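My aunt left me the table, and the table came with rules. You didn't put a hot pan on it. You didn't do homework on it in pen. And every year on the night before the Gallegos cousins drove in, you set out what she called the Jondley things, and you left them there until morning, and you did not ask.

I asked, obviously. I was seven. She told me Jondley was a place her mother came from, up past Odermont, where the road quits, and that people there put out something to drink, something round, something sharp and something that sticks. "For who?" I said, and she said, "For whoever's coming," and went to see about the potatoes.

So now I'm forty-four, she's been gone since December, and the table is in my kitchen in Grilonico taking up pretty much all of it. I can't open the oven the whole way. I have to go sideways to reach the coffee. My landlord says the movers scratched the stairwell and wants $140 for it, and I'm going to pay him, because they did, I heard it happen.
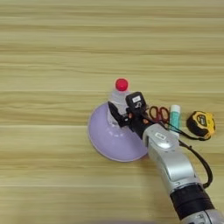 She never wrote the rules down, so I've been working from memory and from my cousin Dell, who remembers everything wrong with total confidence. Dell says the drink was always plum brandy. I say it was water, because I snuck a sip once and was so disappointed I nearly cried. We went back and forth on the phone for most of an hour, and in the end I did it my way, since it's my kitchen — a plain plastic bottle with a red cap, the kind you grab at a gas station. My aunt used a blue glass jug. The jug went to Dell. I'm not going to talk about the jug.

The something round was easier. She had a big brown dish that came over on the boat, or that's how she told it, though when I was older I turned it over and it had a department store sticker on the bottom. I loved her so much right then. She'd been telling that boat story for years! She once told a neighbor the dish was from 1492, with a straight face, and the neighbor said it had held up well.

I don't have the dish either. What I have is lavender plastic, from my picnic phase.

The something sharp she changed from year to year. One time it was her sewing needle in a cork, and one time it was the bread knife, and my uncle went around all evening looking for the bread knife because there was bread, and she just let him look. The something that sticks was usually honey. I was out of honey. I was out of jam, too, and tape, and I stood there going through the drawers at eleven at night thinking about syrup and whether syrup counts, or a burr off the dog's blanket, and then I found what I was after in the drawer with the birthday candles.

I lined everything up across the middle, the way she did, not too close to either side. She used to bend down and squint along the table like she was playing pool. I did that. My back made a noise.
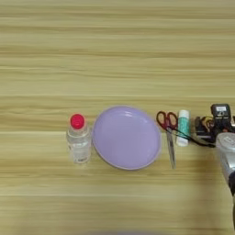

*Amber Bickerstaff*

A glue stick, then. My aunt would have laughed until she had to sit down. But it sticks, and next to it I had the scissors with the red and black handles, closed, points toward my chair, because she always said you point the sharp thing at yourself and never at company. Dell says it was the other way around. Dell can point things at company in Dell's own house.

I turned off the light and sat for a while. The refrigerator hummed. Somebody upstairs ran a bath. I tried to think of something to say and all I could come up with was the grocery list, so I said that, out loud, eggs and dish soap and the good mustard, and it felt all right. She was a person who liked to know what was in the house.

I don't know what I expected. When I was little I'd lie awake listening for the chairs. One year I was certain I heard one scrape, and in the morning I ran down in my socks and she was already up, sitting in that exact spot with her coat on, drinking from the blue jug.

"Were they here?" I said.

"You just missed them," she said, and she slid the glass over so I could finish it.

I went to bed around 2 and left everything where it was. The cousins were due at nine, all of them, with the baby and the folding chairs, and I hadn't peeled a single potato.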